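Ticket: pose jumps when second gripper enters the view
Component: Danitz tracker, marker module
Status: waiting for review

After the update, the relative pose between the two grippers jumps by 9 cm. I see it in 2 of 5 replays. The Ghauri build from December does not have this problem with the same logs.

Tried so far:
- exposure limit set to 1000: no change
- lens model loaded again from the Triston config: no change
- corner refinement switched off: jumps are smaller, but more noise

I suspect the undistortion step, as the marker is far from the centre when it happens.
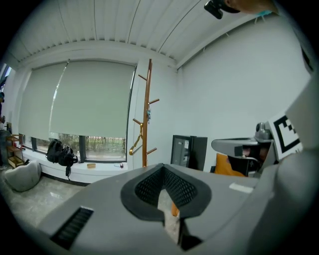 Replay input, marker on the second gripper at the right side.

Could somebody please check the corner order in this region?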